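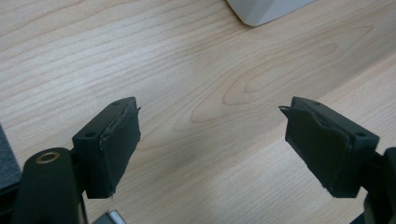 Urnura Hand-Held Gripper, Two-Finger Model

Supplied by Dornent for packing rooms, assembly benches and returns counters

The Urnura hand-held gripper allows bench staff to teach a handling task by carrying it out themselves. The operator holds the tool, closes the two fingers on the item and moves it in the usual way. The recorded movements are then used to prepare a Tennant bench arm fitted with fingers of the same pattern. No programming knowledge is asked of the operator.

The fingers are black, with opposed rectangular pads faced in a dark, high-grip covering. The facing is a wearing part and is sold separately from the fingers.

What changes for bench staff

Sites considering this equipment usually ask first about jobs, and the question deserves a plain reply. The arm takes over repeated pick-and-place work of the kind that tires hands and wrists over a long shift. It does not take over inspection, the handling of damaged goods or any decision about whether an item should leave the bench. Those duties remain with staff and in most workplaces come to fill a larger share of the day.

At the Bernovetti packing rooms, where the system has been in use since June, operators now divide their shift between teaching, checking and ordinary packing. The site agreed three points with its workforce before installation – that teaching would count as skilled work, that it would be shared among all who wished to learn it, and that recordings would not be used to measure the pace of any individual. Dornent recommends that other customers settle the same matters in writing before the first tool is issued.

Some staff find the early weeks slower than expected. A task must be shown many times, with the item set down in different positions, and a hurried demonstration produces a hurried arm. Supervisors should reduce packing targets during this period. A first task normally calls for 100 good demonstrations; tasks involving soft or shiny items may call for more.

Use at the bench

Hold the tool with the wrist straight and let the fingers meet the item squarely. Work at an even speed. Demonstrations that go wrong may be discarded from the bench screen and need not be explained.

No operator should teach for more than 4 hours in a shift, and a break of five minutes should be taken whenever the tool changes hands.

Care and replacement of pads

Inspect the pad facings at the start of each shift. Edges will fray and lift with use, most often at the tips and along the top. Light fraying does not affect grip on boxed goods. Where a flap has come away far enough to fold under the pad, replace the facing on both fingers together so that the pair remains matched. Do not trim a lifted edge with a blade while the finger is fitted to the tool.

Wipe the pads with a dry cloth. Solvents and hand cream both shorten the life of the facing.

Ordering

Hand-held gripper, two-finger, complete: order code U-123
Replacement fingers, pair: order code U-123/F
Pad facings, pack of 5 pairs: order code U-123/P

Each complete tool is supplied with one set of spare facings and a printed guide for operators. Training at the customer's premises is arranged through Dornent and is open to staff representatives as well as to those who will use the equipment. Worn fingers may be returned to Dornent with the next order.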